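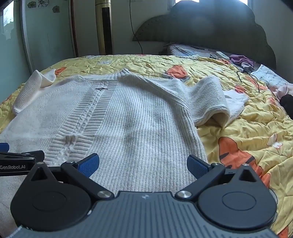
Folding and Storing Heavy Knits: A Gallery

By Keisha Castellanos
May

Print this page | E-mail this page
28 shares | 11 comments

This gallery covers the handling of sweaters at the end of the cold season: laying out, inspection, folding, and shelf storage. Most of the garments are ribbed or cabled. Flat knits are easier and get less space. The work was done in a bedroom with the bed as the main surface, and the captions are arranged by stage, so a garment may come up more than once.

Washing is covered on a separate page. Everything in this gallery assumes a garment that is clean and fully dry.

LAYING OUT

Pullover, face up. Set the neckline toward the head of the bed and run the body straight down. With a cabled front, line up the center panel first and let the side ribs settle where they want to go.

Sleeves, first position. Sleeves can be left loose while the body is being squared. Straightening them too early pulls the shoulder seam off line and the body has to be set again.

Ribbing at rest. Ribbed fabric closes up when it is left alone. Measure width only after it has been lying untouched for a minute or two. A reading taken with the hands still on the fabric will run wide.

Cardigan, fronts closed. Fasten the top button, the bottom button, and one in between. Leave the others open. A fully buttoned band tends to buckle between the holes when the garment is folded.

Surface. A quilt is acceptable. It grips the back of the garment and keeps it from sliding, which helps with heavy pieces. A bare table is better for measuring. Souad Tahiri uses a folded bath towel on a table and gets both.

Turtleneck. Lay the collar up at full height, smooth it, then turn it down once. Collars stored in a double turn keep a ridge.

INSPECTION

Cuffs. Turn each cuff back and look at the inside edge. Wear shows there before it shows on the outside, usually as thinning along the first few rows.

Raised stitches. Bobbles, knots, and crossed cables catch on jewelry, zippers, and bag straps. Run a flat palm over the panel in both directions. A snag that lies flat one way will lift the other way.

Snag, before and after. The loop was worked back with a blunt tapestry needle, spreading the slack over several stitches on each side. Do not cut a snag. Do not pull it through to the back and knot it unless the yarn has already broken.

Pilling under the arm. Remove with a comb, working in one direction, with the fabric supported from below. Electric shavers are quicker on flat knits. On cables they clip the high points of the crossing, and Sharon Makokha lost a cuff and part of a front panel that way.

Buttons. Check the thread shank and not just the button. On knits the shank should be long enough for the band to lie flat under the button. If it has been sewn down tight, the fabric puckers around it and will eventually tear.

Seams. Shoulder seams carry the whole weight of the sleeve. Hold the seam up to a window. Daylight between the stitches is normal in a loose gauge. A ladder is not.

Label. Read it again even if the garment is familiar. Two of the sweaters in this set had been stored as wool for years and were cotton and acrylic. They can take a different shelf, and moths are not the main concern.

FOLDING

Fold A, sleeve across. Bring one sleeve across the body at the shoulder, then turn it down so that it runs parallel to the side. Repeat on the other side. The two sleeves should lie next to each other without overlapping. Where they do overlap, the stack develops a hump and the upper garments slide off.

Fold A, sides in. Turn each side in by the width of the sleeve. The center panel stays flat and uncreased. This is the main reason to prefer Fold A for anything with a cable down the front.

Fold A, thirds. Bring the hem up one third, then fold again to the neckline. The finished width on our shelves is 11 inches. Thick pieces go in half instead of thirds.

Fold B, lengthwise half. Fold the body in half down the center, sleeve on sleeve, then up from the hem. This is quick and suits thin knits. It puts a crease exactly down the center front, so keep it away from cables and plackets.

Fold C, roll. Start at the hem and roll toward the neck with light, even tension. It works for travel and for drawers that are too shallow for a stack. Rib takes rolling well, but a heavy cable leaves an uneven roll that opens again on its own.

Sleeve bulk, corrected. The first fold here had both cuffs landing at the same height. Moving one cuff up by a hand's width removed most of the bulk. Latifa Ouazzani suggested turning the cuffs inside out as well, and that did not make a measurable difference.

Tissue. One sheet of acid-free tissue inside the final fold softens the crease. More than one sheet makes the stack slippery.

Children's sizes. Fold in half across the body, sleeves behind. Any more folds and the piece becomes a block that will not stay closed.

SHELF AND BOX

Stack height. We stop at 14 inches. Above that, the bottom garment comes out in the fall with a pressed pattern from whatever was lying on it, and ribbed cuffs lose some of their spring.

Order in the stack. Heaviest at the bottom, raised stitches at the top. Two cabled fronts should not face each other. Turn one over or put a flat knit in between.

Shelf lining. Plain cotton sheeting, cut with a margin and folded under at the front edge. The wood on our shelves was rough enough to pull at mohair, and sanding had not solved it.

Bilis box. Canvas sides, stiff base, no lid window. It breathes well and holds its shape when half full. The handle is on the short side, so allow for that when the shelf is deep.

Umham zip bag. Good for a single bulky item. The zipper has no guard on the inside. Lay a strip of cotton along it before closing, or close it with one hand inside the bag.

Rashidi drawer divider. Adjusts in fixed steps. The step that fits an 11-inch fold is slightly loose, and roughly right for rolls.

Vacuum bag. Not used for wool here. It was tested on one acrylic pullover, which recovered in two days laid flat, with the exception of the collar.

Cedar. Blocks were placed at the back of the shelf, not touching the garments. The scent fades long before the blocks look old. Sand the surface lightly every season. Cedar is a supplement to clean storage and should not be relied on by itself.

Traps. Pheromone traps belong near the closet, in a place where they will be looked at. They show whether moths are present and do little to control them.

Labels. Card tags with the fiber, the date of the last wash, and any repair still to be done. Struan Baxter writes his on masking tape, which comes off cleanly from canvas and badly from cardboard after a summer in the heat.

HANGING, FOR COMPARISON

Dolier padded hanger. The same ribbed pullover was hung over one week and measured at the start and again on Wednesday. Length had increased at the side seams and less so at the center. Most of it came back after steaming and a night flat.

Folded over the bar. If there is no shelf space, fold the sweater lengthwise, put the underarm over the hook, and drape the body and sleeves over the bar on either side. The load is then carried by the bar and not by the shoulders. Acceptable for a few weeks.

Clip hanger. Not suitable for any knit. The clip marks remained after washing.

BACK OUT OF STORAGE

Airing. Unfold and leave flat for an afternoon, out of direct sun. White and cream yarns should be checked for yellowing along the outer edges of each fold.

Creases. Hold the steamer just clear of the fabric and do not press. Pat the cables back up from underneath with the fingertips.

Refolding. Garments that are not worn by midwinter are taken out and refolded along different lines.

The shelf set will be measured again at the same points each May through 2028, and the captions on stack height and hanging will be revised if the numbers move. Readers using other shelf depths can leave their fold widths in the comments, with the fiber content if known.

Print this page | E-mail this page
11 comments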